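Teaching the Arm to Reach the Sink: Club Handout 4

By the time you read this you have finished handouts 1 through 3, or you have skipped them and are hoping it won't show. It will show at step 2.

You need:
The club laptop with the Nerkero software on it
The arm, bolted down
The red stop button, within reach of a person who is awake
One foam block
A notebook made of paper

Step 1. Home the arm. Press Home and wait until the status line says READY. It says ALMOST READY first, and every year somebody takes that as permission.

Step 2. Load your calibration file from handout 3. If you named it "final," look for "final2." If there are two of those, go see Mwajuma Rweyemamu, who keeps the backups and will give you the look along with the file.

Step 3. Set the speed limit to 340. The box accepts anything up to 400, and 400 is how we came to own a drawer of spare foam blocks. Click Apply. Typing the number and admiring it does nothing.

Step 4. Turn on hand guiding and move the arm to a spot above the counter. Save it as HOVER. Move it down toward the basin, stop with a block's height to spare, and save that as DROP. Write both sets of numbers in the notebook. Team Were saved theirs only on the laptop, and Team Cito then saved over them in the most polite way possible.

Step 5. Add at least one point between HOVER and DROP. The planner likes straight lines and has no opinion about what is standing in them.

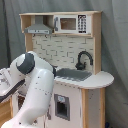 Waypoints are where most teams lose an afternoon, usually while insisting the math is fine. The math is fine. It just doesn't know about the faucet, whose tall neck curves out toward the left over the sink, so a path that slides in at counter height from that side needs checking all the way along. Put your middle point well above the spout and come down from there. Keep an eye on the elbow too, as it can be next to the oven door while you are busy watching the other end.

Step 6. Run the path with no block, one hand on the stop button. Then run it again. If the log shows error 369, a joint is near its limit, so go back to HOVER and save it again with the elbow bent a little more. Error 342 means the laptop cable fell out.

Step 7. Now use the block. Five clean drops in a row and you can sign the Vomisach sheet by the door. Four and a near miss is four.

Before you leave, home the arm, power it down, and put the notebook back on the shelf. Handout 5 covers the microwave door. Bring snacks.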